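The sentencing calendar in Harncombe

Most of the work in a criminal case happens after the public has stopped reading. A jury returns its verdict, the reporters file, and the file then moves to a part of the courthouse where there is seldom a line at the door. In Harncombe that is the second floor, where the probation department prepares presentence reports for the county's felony judges.

A presentence report is a long document with a fixed order. It sets out the offense of conviction, the defendant's record, the guideline calculation, family and work history, health, finances and any claim for restitution. The one filed in February in the Farooqui Freight fraud case ran to 298 pages with its exhibits. The judge had it for three weeks. Both parties filed objections, and the hearing on those objections took longer than the closing arguments had.

Ehsan Soomro has written these reports for the county since leaving a defense practice in Flekville. He starts with the record, then the interview, then the victims. The order is deliberate. "If I read the victim statements first, I ask different questions in the interview," he said. "I don't want to ask different questions. I want to ask the ones on the form."

The form has 128 fields. Some can be filled from the charging papers. Others, such as the total loss in a fraud case, can take months to settle, and the figure matters a great deal. Under the state's guidelines the loss amount moves the offense up or down a table, and one step can change the recommended range by more than a year. In the Farooqui case the prosecution counted every unpaid invoice. The defense wanted to subtract loads that had been delivered late but in full. Soomro set out both methods side by side and recommended neither. The judge took the defense method for most of the loads and the prosecution's for the rest.

Objections come in two kinds. A factual objection says the report is wrong: a date, a prior conviction, a sum. The officer can correct it without a hearing if both sides agree. A legal objection says the facts are right but an enhancement does not apply, and only the judge can rule on that. Lawyers often label the second kind as the first, and the probation office sends them back.

Anum Gilani represents defendants at sentencing and on appeal. Her complaint is with timing. The draft report reaches counsel 35 days before the hearing, and objections are due in 14. "Two weeks to check somebody's entire life," she said. "The records from another state may not have arrived by then - and if they haven't, you object on what you have and hope to amend."

The county now files its drafts through Zulness, a document system that stamps each version and keeps the earlier ones. Gilani considers this an improvement. Under the old practice a corrected page replaced the first, and an appeals lawyer could not always tell what the judge had read on the day.

Restitution is handled on a separate schedule. The court may leave the amount open at sentencing and fix it later, and in fraud cases it often does. There were 202 claimants on the Farooqui list when the sentence was imposed. Claims that lack an invoice or a bank record go back to the claimant with a letter and a new deadline. 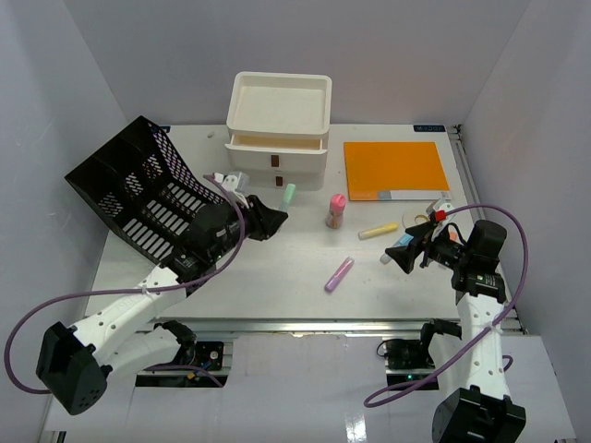
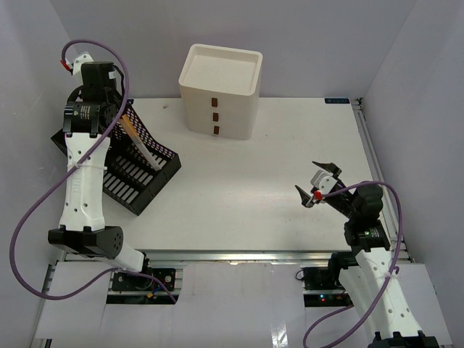 Two robot arms at a white tabletop, with a black basket and a small set of drawers.

The restitution hearing has been moved twice. A third date had not been entered on the calendar as of 20 July 2025.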